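Sorting Out the Odds-and-Ends Bin

Friday, October 2, 2020
By the Lustlow workshop desk
Category: Garage & Workshop > Small Storage
6 min read

Most garages have one container where everything without a home ends up. Ours is a metal bin that came with the house. It gets broken toy parts, fittings, bits of packaging, caps, and things picked up off the floor before the mower runs over them. If you leave it from spring to fall it fills to the rim and you can't find anything in it.

The method below takes an afternoon the first time and ten minutes after that. You need a bright light, an old bedsheet, a marker, masking tape, a stiff brush, and a few small boxes. Shoe boxes work. I use the stackable Uva trays because they were on sale, but the lids are tight and I wouldn't pay full price for them.

Empty it onto a sheet

Don't dig through a deep bin. You will move the same pieces from one side to the other and cut a finger on something. Spread the sheet on the driveway or the garage floor, wear work gloves, and take the big things out by hand. Then tip the rest out slowly. If the bin is too heavy to tip, scoop with a dustpan.

Check for batteries first and put them in a separate container. Put tape over the ends of any nine-volt or lithium ones. Old batteries should go to a drop-off point and stay out of the household trash.

Sort by where it goes next

People sort by material, with plastic here and metal there, and end up with neat piles that still have no place to go. Sort by destination. Mark the boxes with tape:

- Back in the house (toys, game pieces, kitchen bits)
- Workshop (fittings, fasteners, brackets)
- Recycling or scrap
- Trash
- Don't know

The "don't know" box is allowed, but only one, and it should be small. Write December on the tape. Whatever is still in it when December comes goes out.

Go through the last few pieces one at a time

The end of the job is where most people quit. The big stuff is gone, there are a few items left on the bottom, and it's tempting to throw new things on top of them. Our bin got down to a red-orange block piece, a round silver fitting in the corner next to it, something small and blue, a clear plastic item, and a little gray toy with a pink and purple pattern at one end. Toys go in the house box and fittings go to the workshop. Clear plastic gets a second look before you toss it, as it can be a cover or a case that belongs to something you still own. 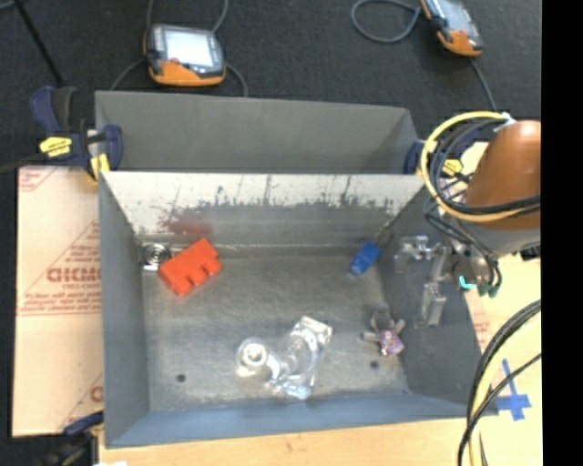

Clean the bin while it's bare

Brush out the grit first, including the corners and along the seams, where dirt packs in and holds water. If there are holes in the floor of the bin, push a nail or a piece of wire through them to make sure they're clear.

Wash with warm water and dish soap, using a nylon brush. Skip the steel wool on painted metal. Drips and streaks of old paint can stay unless they're flaking. If they are flaking and the bin is old enough that the paint might contain lead, don't scrape or sand it dry. Get a test kit first.

For light rust along a seam, scrub with white vinegar, let it sit for half an hour, rinse well, and dry it right away with a rag. Leave the bin in the sun for the rest of the afternoon. A thin coat of paste wax on the inside slows the rust down and makes the next cleaning easier. I have tried the Brudeo rust spray too, and on our seam it did about as well as the vinegar.

Put less back

Line the floor with a piece of rubber shelf liner, trimmed around the drain holes. It cuts down on the noise and keeps small parts from sliding into the corners.

Then set 2 open boxes inside, one for the house and one for the workshop. Anything that lands in the bin goes in one or the other. I wrote the labels on the long side of each box so they can be read from the doorway.

Small parts such as screws and washers shouldn't go back in at all. Keep them in jars at eye level. Baby food jars are fine, and so are the screw-top ones from the Asfaw spice set.

Empty both boxes every 7 weeks or so, or when the lids won't go on. I do ours when I change the furnace filter or sharpen the mower blade, whichever comes up first.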